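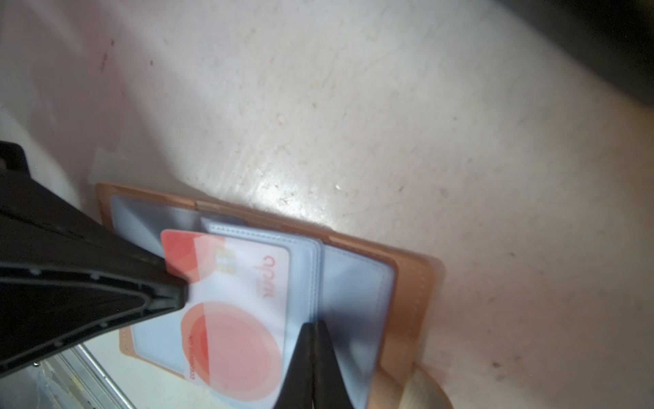 Wrist cam view, gripper on the card wallet pages

How many demos of flipping wallet pages before I change something?

Asked by Timothée Carré, Jul 23, 2020

Hi all! I'm collecting teleop demos for a small imitation learning project and I've hit a wall with the card wallet task. The arm is supposed to take hold of the clear sleeves inside an open leather card wallet, turn one over, let go and back off. I drive it with a leader arm and log the wrist camera, the joint positions and the gripper opening.

So far I have 2,735 episodes across the whole project, but most of those are easy stuff (cups, sponges, a drawer). The wallet only has 33. I trained on those last night and the policy goes to the right place, closes the fingers, and then half the time it lifts the entire stack of sleeves, or slides right off the plastic. When I do it by hand through the leader I get one sleeve pretty reliably, but I'm going partly by feel and partly by looking straight at the table, and of course the policy doesn't get either of those.

Things I'm wondering:

Do I just need more? Someone in the Stostville group told me 2,000 per task, which would take me until October at the speed I'm going.

Should I throw out episodes where I fumbled and regrasped? I have a bunch where I grabbed, missed, opened up and tried again.

Also the sleeves are shiny and the tabletop is pale, and with the lamp on I get a bright glare spot right by the wallet. Leave it or fix it?

I'd rather not record a few hundred more the wrong way. Thanks!

Answer from Fouad Benjelloun (marked as helpful)

I did a very similar thing with a photo booklet at Tadholm, so here is what I'd try, in the order I'd try it.

Please don't record 2,000. Record a small batch, train, watch it fail, and record more of the spot where it fails. My booklet task got usable after I added 29 episodes that all started with the fingers already near the pages. The reaching part was fine, same as yours sounds, and I'd been wasting most of my recording time on it.

Keep the regrasps! If you only ever show it clean grabs, it has no clue what to do after a miss. What I did cut was the dithering, where I sat hovering for four seconds deciding what to do. The policy learns to hover too and then it just stays there.

The bigger issue is probably you looking at the table. Tape some cardboard up so you can't see the arm and drive from the wrist feed only. It's miserable for an hour and you get slower, but now your demos only use what the policy can see. If you can't separate one sleeve from the camera picture, the model has very little chance of it. In my case I ended up pushing the page edge sideways a bit first to fan it out, and then pinching. I never would have done that with a direct view.

Glare: I'd move the lamp around between batches and leave some of it in. With only 33 episodes under one lamp position it may be latching onto that bright spot as a landmark. Shift and rotate the wallet too while you're at it.

One more question, are you logging the commanded gripper opening or the measured one? For thin stuff they're different and it matters. I train on commanded as the action and feed measured in as the observation.

Comment from Timothée Carré

Measured for both – oops. That might explain the sliding off, it probably never learns to squeeze past contact. Going to fix that before I record anything else. Cardboard is going up tonight!

Answer from a Meireles user

Softer fingertips. I stuck a bit of silicone on mine and thin plastic got way easier. You have to redo your demos after though, the old ones look different at the tips.

Answer from drostbridge_lab

Same problem here, did you ever get it working? Mine is with playing cards.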